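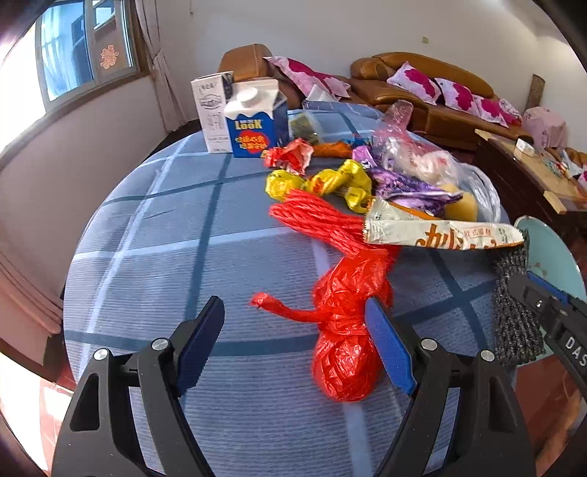
Search stories... Go
Print this story Email to a friend

The Soft Pads

Telma wanted the answer by four. Ribbed pads or the plain ones, and which linkage, and no essays please.

"It's Sunday," Érica said.

"It's Sunday for Adamczyk too and they ship in April."

So. Grippers out, one each. Érica had the Trernach on her right hand, trigger a bit stiff. Noman had the Zevier, which he loved, which he would of married. Wrappers on the cloth. Cord. The carton with the screw cap for later, if they got to later.

"Go," Noman said, and was already going.

The Trernach closed on a wrapper. Closed on air. Closed on the wrapper again – there. Up. It made that crackling noise and Érica held her breath like it was glass. Over. Open.

"One."

"That was slow."

"That was one."

They went on. Red bag, purple thing, red bag again because it rolled. The Zevier was quick and then it wasn't, it snatched up a fold of tablecloth and would not let go, Noman swearing under his breath, squeezing and unsqueezing. Érica kept her eyes on her own fingers. You had to. Look at your hand insted of the tips and you lost the lot.

Telma on the phone by then. Speaker.

"Numbers."

"We have 200 grabs on the Trernach. More than 11 drops."

"More than 11 is what? Twelve? Fifty?"

Érica looked at the sheet. There was a smear where the pen had gone.

"Twelve," she said. "Thirteen. I can do it over."

"Do the bin. Film is the killer, film and then letting go of it. If it sticks to the pads I don't want it." 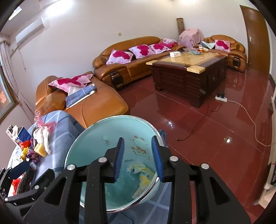
The bin run, Trernach pads open.

Letting go. Érica thought about that on the way down, the hand inside the glove of the thing, the spring pushing back at her fingers. Three years on hinges and she still felt it in her own knuckles when a pad slipped.

She squeezed. Lifted. Moved her arm out over the rim.

"Well?" said the phone.

"Wait."

Noman had stopped. He had his own gripper down and was just watching, mouth a little open.

She eased off the trigger – slow, slower than the sheet allowed – and the pads came apart.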